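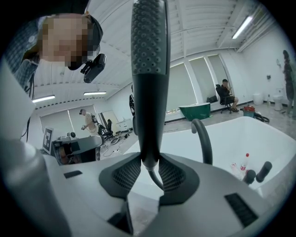
Mar 15, 2018

The 421 is getting a new timetable and I've ridden that bus long enough to have opinions on every stop. Thread.

For those outside Donville: the 421 goes from the hospital to the Brernov shops by a route that can only have been drawn during an argument. On a map it looks like a dropped shoelace.

You could walk it faster if you were allowed to cut through the golf course. You are not allowed to cut through the golf course. There's a sign, and then a few metres on there's another sign for people who felt the first one was open to interpretation.

Under the new timetable the last bus home from Brernov leaves before the supermarket closes. So if you work the late shift there, you can get to your job by public transit and then I suppose you live there.

Went to the open house about it at the rec centre. Poster boards on easels. A bowl of those mints that come individually wrapped and taste of wrapper. Sticky dots to put on the things we liked.

There were green dots and yellow dots. Green meant "I support this" and yellow meant "I have a question." I asked what colour meant "I don't support this" and was handed a yellow dot.

By the time I left, the board for Sunday service looked like a lemon tree.

Somebody had put a green one on the legend. I respect that.

Now, the fare card. We used to pay in coins, or with paper tickets you bought in strips of 5 from the pharmacy. The tickets went soft in your pocket and the drivers took them anyway. One went through my wash in a pair of jeans and was accepted on the Monday with a nod.

Then came the Cloltari card. You tap the Cloltari card on the Cloltari reader and it makes one of 2 sounds. One means you've paid. The other means you haven't. They are the same sound.

Fine, my neighbour says they're a semitone apart. She sings in a choir. The rest of us are out here guessing.

The card also gives you points! I have 2,000 of them. I've read the rewards page from top to bottom and the cheapest thing on it is a tote bag, which costs more points than I have. I've been riding since October with that tote bag in mind and I think it's moving away from me.

If you lose the card you have to go in person to the transit office to report it. The transit office is on the 421.

To be fair (I've been told I'm not being fair, by someone who drives) the buses themselves are quite nice now. The heat works. The old ones had a heater under a single seat near the back, and you either sat on it and cooked or sat anywhere else and watched your breath.

Everyone knew about the hot seat. In January people would let it go by with these little gestures, no no, you take it. By March there was snow melting off your boots and no manners left at all.

Best stop on the route: the one outside Chauhan, the bakery. There's a bench, there's an awning, and if you get there before nine there's a tray of cheese buns in the window at eye level. I've let a bus go for those buns. I'd do it again in worse weather.

Naturally it's one of the stops they want to take out. "Stop consolidation," says the poster. The next nearest stop is beside the car wash, where you get a light mist on your left side and no buns.

Second best stop: Donville Public Library, for the shelter with three walls. Most of our shelters have two, arranged so that the wind can come in, look about and leave by the other side.

Worst stop: the hospital. You'd think it would be at the door. It's across the parking lot, across the ring road and up a bit of a hill. I did it with crutches the winter before last and got overtaken by a goose.

I raised this at the open house and was told the door stop was removed to "improve travel time through the hospital precinct." I'm sure it did. It's remarkable how quick a bus is when you don't let the patients on.

Got a yellow dot for that too.

People keep asking why I don't just get a car. I had a car. It was a hatchback the colour of weak tea, and I spent one whole winter digging it out so that I could drive it to a place where it would be snowed on again.

Also I read on the bus. I've got through more novels on the 421 than I ever did at home, where there's a dishwasher to look at. There's a good forty pages between my stop and the library if the level crossing is down.

And you hear things. Last week two teenagers behind me spent the entire ride working out whether a hot dog bun could be folded the other way. I missed my stop. I still don't have the answer.

So here's what I wrote on my comment form, in case it's any use for yours:

Run one later bus from Brernov, timed for after the supermarket shuts. Keep the stop at the bakery. Put the hospital stop back where the hospital is. Make the card reader moo or something when it declines you.

The form had room for one and a half of those so I went up the margin and onto the back. Then I noticed the back was printed with "please do not write on this side."

Forms go in the box at the rec centre front desk, or you can do it online, where it asks for your Cloltari card number and then logs you out.

If you're heading over to drop yours off, don't take the bus straight after the school run. It's standing room only and there's always a tuba.

Update: a reader tells me it's a euphonium. It gets its own seat either way.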